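Notes for Session 5: Getting Through a Doorway
14 March 2023, by Marlina Tambunan

Welcome back, everyone, and thank you for the very full questionnaires you handed in after the last session. I read every one of them (it took me most of an evening and a whole pot of tea) and the message was loud and clear: you would like more time driving and less time listening to me. So these notes are longer than usual and the talk will be shorter, and I hope that suits most of you. Please read them before you sit down at a workstation.

Where we are

By now each pair should have the simulator running and a saved copy of the Hemmin house file. If yours still opens with no floor, you have the December version, and you need to copy the new one over from the shared folder. Delete the old one first! Two pairs kept both last time and spent half the session editing the wrong house.

You should also have finished the warm-up in the living room, where the robot drives a square and comes back to its starting point. It doesn't matter if your square was a bit of a potato. Keep the log, though, as we'll look at the drift together when we get to the section on wheels and slipping.

Why doors

I know a doorway doesn't sound like much. You and I go through one while carrying groceries and talking on the phone. For a robot with a wide base and two arms, it is one of the harder things in a house, and I'd like you to find that out by trying it a good many times before I say too much about it.

There are three things to keep in your head while you plan. The first is the width of the base, which doesn't change. The second is the width of the robot with its arms wherever you left them, and that changes all the time. The third is the door itself, which may be standing at any angle when you get there. People in last year's group got very good at the first, and then drove up to the door with both elbows stuck out like somebody trying to get to the front at a concert.

My suggestion is to bring the arms in early, well back from the opening, and then leave them alone. You can certainly steer and move an arm at the same time, and some of you will want to, but if you bump something you won't know which of the two caused it. Do one thing, check, then do the next. I say the same to my piano students and they don't listen either.

The exercise

Start from the pose called Bastel in your file. Drive to the doorway, stop, line up, go through, and stop again on the other side. You have 200 seconds for each run, which is generous. A touch against the door or the wall costs you 5 points. The top score is 65, and the best anybody managed in the practice round was 37, so please don't be discouraged by a low number on your first go.

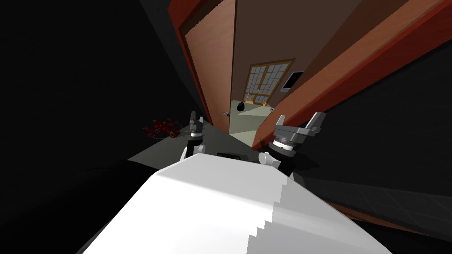

Inell Robotics Club, Home Robots Course

Look at how little room the view leaves you to judge by. The door stands open on the left with its small metal handle, the other tall panel comes in close on the right, and both grippers point into the gap between them. Down at the far end there's a window with lots of small square panes, and that makes a very handy thing to steer by. The view is also leaning quite a lot, so don't trust your sense of what is upright. Use the heading number on your panel and check it against the window.

Please notice the red, spiky thing on the floor to the left as well. It's easy to overlook with your eyes on the gap. If you back up to take a second try at lining up, look at the floor on both sides before you swing the base around.

When you've done three runs, write a few sentences about each in your notebook. I'm much more interested in what you changed between runs than in the score. "We slowed down" is fine, but "we slowed down before turning and then lined up again" is a lot more useful to you in a month's time, when you've forgotten all of it.

For next time

Bring your three logs and your notebook. We'll be loading the logs into Flomico to draw the paths on top of each other, so save them with your pair name in front. If you miss the session, send your logs to me anyway and I'll add them to the plot.

Recent notes
Session 4: Driving a Square
Session 3: Arms, Joints and Where They Stop
Session 2: Opening the House File
Session 1: Setting Up and Saying Hello

Contact the club | © 2023 Inell Robotics Club | Back to top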